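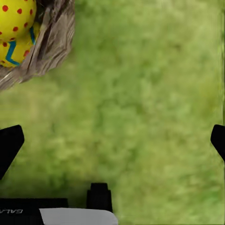
Egg Collection in the Simulated Yard: Gallery

The Purnwood Laboratory for Household Manipulation maintains a library of recorded tasks for training its learning system, Trincombe. This gallery presents views from the outdoor portion of the library, in which a simulated arm works with a wicker basket and decorated Easter eggs on a fenced lawn.

Each recording, called an episode, is produced by an operator who controls the arm from a desk station in the Gokby Building. Camera views, joint positions and gripper commands are stored together at every step, along with a short written instruction in everyday language. The outdoor portion of the library currently holds 866 accepted episodes. The laboratory intends to close the collection at 3,000.

Eleven operators have contributed to the yard series to date. New operators complete a training period on indoor tasks before they are assigned to the yard, where distances are greater and the ground offers few visual landmarks. Sessions are held on weekdays and, during the present collection period, on Sunday afternoons.

Carrying the Basket

The gripper is closed on the white handle at the rim of the basket, with yellow eggs inside. Carrying episodes are labeled separately from episodes in which an egg is picked up, and the two groups are reviewed by different staff.
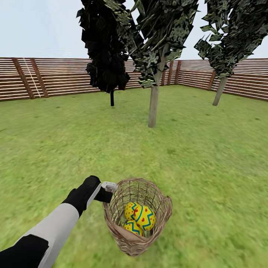

Wenche Berge has asked that operators be allowed to pause during a carry. In her written remarks on the yard series she notes that a person carrying a full basket will often slow down before changing direction, and that a library made up only of smooth, unbroken motion would give the system no record of that habit. Her recommendation was adopted in October. Pauses are now kept in the recording at full length, and reviewers no longer mark them as errors.

The change has made the average episode longer. Storage requirements rose accordingly, and the older carrying episodes, from which pauses had been trimmed, have been moved to a separate folder marked "legacy." They remain available on request but are not included in the standard download.

The Yard

The basket stands on the grass ahead of the central trees, with the slatted fence behind. Views of this kind, with no part of the arm visible, are stored with the others so that the system receives the wider layout of the yard as well as the close work.

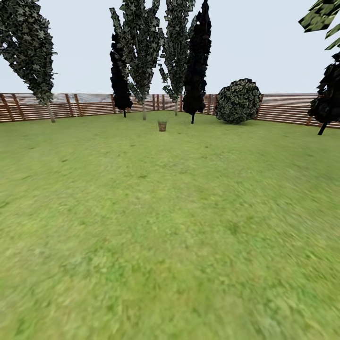 Views from the Gripper

Close views present the greatest difficulty in labeling. The casing of the gripper may cover much of the picture, and what remains may show little more than grass. Reviewers are instructed to keep such views and to mark the position of the fingers wherever they can be seen. The one that follows shows the black housing and both fingers, with nothing held between them. 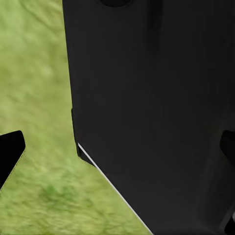 Marking is done by hand in the Urrego annotation tool, which displays all views of a moment side by side. A reviewer who is uncertain about a close view may consult the wider one before entering a label. Where doubt remains, the label is left blank and the episode is passed to a second reviewer. Of the episodes submitted last month, 22 were returned to their operators with a request to record the task again, most of them for an incomplete or mismatched instruction.

Failed attempts are retained under a label of their own. An egg that is dropped and recovered in the same episode is recorded as a success with a correction, provided that the operator did not reset the yard in between.

Access and Use

The yard series may be used for teaching and for noncommercial research. Requests should name the intended use and the person responsible for the data, and should be addressed to Abelardo Montoya at the laboratory's data office in the Gokby Building. The views on this page may be reproduced in course materials with credit to the Purnwood Laboratory for Household Manipulation. Further views will be added in December.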